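Up at 5:40, no alarm. Already thinking about the contract call. Coffee, second coffee, toast I forgot in the toaster and ate cold in the car.

Main thing today: Skovedico is out. Not rumor anymore. Letter went to all the clinics at 8:15, two paragraphs, thanks us for our partnership, ends the shared billing and referral agreement at the end of August. That's it. Years of joint meetings and we get two paragraphs. I read it standing up in the hallway with my bag still on my shoulder.

So that leaves us and Arkell. And Arkell is half our size and has one foot out the door too, if you ask me. They've been awfully quiet since May. When I called over there the office manager said they were "looking at all the options," which is what people say when they've picked one.

Staff meeting moved up to noon. Everyone wanted to know the same thing, do our patients have to switch doctors. Answer is no, not for now, probably not. I said "probably not" and watched the front desk all write it down. Should have just said no. What I should of said is that the patients on the state plan stay with us as long as we're signed on with somebody by the deadline, and we will be. I beleive that. Mostly.

Numbers, so I have them here and not on a sticky note: 115 patients currently being seen at Skovedico specialists on our referrals. Those are the ones that worry me. Everyone else can be sorted out with paperwork. These are people in the middle of something. Heart stuff, kidneys, two pregnancies being watched closely. Need to know by next week if Skovedico will honor the open referrals past August. Asked in writing. No answer by 5.

Lunch was crackers.

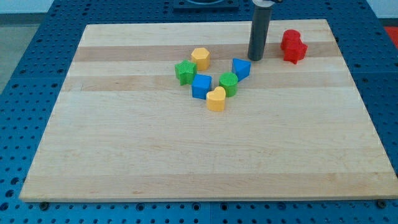
Then the Alipour people at 2:30. They want us in their new group. Nice slides. Very nice slides. They'd take over the claims side and the nurse line and we'd keep our own name on the door and our own hours. They kept saying "local." Asked them three times who sits on the board and how many of those seats go to clinics our size. First time, got a chart. Second time, got a different chart. Third time: one seat, shared with Arkell, rotating. So half a seat. Wrote HALF A SEAT in capitals in my notebook and I think the guy across from me could read it upside down. Fine.

Not against it though. That's the annoying part. The nurse line alone would take so much off our evenings. And their rates are better than what we get now, at least on the kids' visits. The money's worse on the older patients, and that's most of what we do. Need someone to run it properly with our actual visit mix, not the pretend clinic in the slides.

The other choice is stay put, sign with the state by ourselves as a small provider, and hope. I ran that past our accountant over the phone, long silence, then "well." Took it as a no.

Called Prerkance about the records system too. If Skovedico leaves, the shared charts have to be split and they're the ones who do it. 15 weeks, they said. We don't have 15 weeks. Told them that. They said they'd "escalate." Then hold music, then cut off. Called back, different person, started over from the spelling of our name.

Clinic ran late obviously. Last patient out at 6:10. She'd heard on the radio about the split and asked me straight out if she should be worried. Told her to keep her appointments and open her mail. She laughed, said she never opens her mail. Going to bet that's half of them. We need to phone people, not send letters. Put that on the list.

List:
phone calls not letters, who does it, when
open referrals, chase Skovedico again in the morning
board seat, ask for a full one, see what they say
Prerkance, get the 15 weeks in writing
renew my own license!!! (due end of month, do NOT forget)
flu vaccine order
printer in room 2

Home after 7. Soup from the freezer, no idea which soup, some kind of bean. Meant to read the Alipour draft, 3 pages in and my eyes quit. There's a bit in there about "shared risk" that I want to go over slowly with a pencil. If a bad winter comes and the hospital stays go up, who pays? I think it's us. I think it says us.

Rain started. Windows in the car are up, I checked. Draft goes in the bag for tomorrow, pencil too. Bed.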